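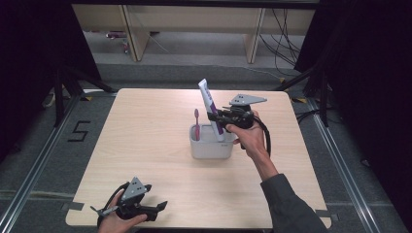 Restaurant Review – Segura, Privdale

26 Nov 2019

I went to Segura for the first time in October and I have now eaten there five times, so I think it is fair to write something. It is on the main street of Privdale, next to the shoe repair shop, and from outside you would not guess it is a restaurant. The sign is small and the curtains are always half closed.

Inside it is narrow and warm. The tables near the door get cold air each time somebody comes in, so ask for one at the back when you book. You should book, even in the middle of the week.

The menu is one page. I like this very much, but my wife would prefer more choice, especially in the starters, where there is only one dish without meat or fish. It was a beetroot salad with soft cheese and walnuts, and she has now had it three times. The dressing was too sweet on the first visit and very good on the other two.

For the main course I can recommend the lamb shoulder. It is cooked slowly with white beans and a lot of garlic, and it comes in the same dish in which it was cooked. The portion is big. The cod was less good. The fish itself was fresh, but the potatoes under it were hard in the middle, and when I told the waitress she took the plate away and brought a new one without any discussion. The new potatoes were soft.

Bread is from Rikska, the bakery behind the station. It is the dark one with caraway seeds. They bring it with salted butter and you do not pay for it.

Desserts are the weak side. The chocolate cake was dry, and the pear tart had more pastry than pear. If you want something sweet, take the house ice cream with plum sauce, or simply have coffee.

The wine list is short too. We usually order the red from Ternemetti by the carafe, a light wine which goes well with the lamb. The more expensive bottles I did not try.

Service is friendly but slow when the room is full. On our last visit we waited a long time between the starter and the main course, and the table beside us asked twice for water. The toilets are down a steep stair, and there is one high step at the entrance, so please telephone before if this is a difficulty for you.

Food: very good, except desserts
Service: kind, sometimes slow
Noise: loud after eight
Cards: accepted
Closed during the first half of January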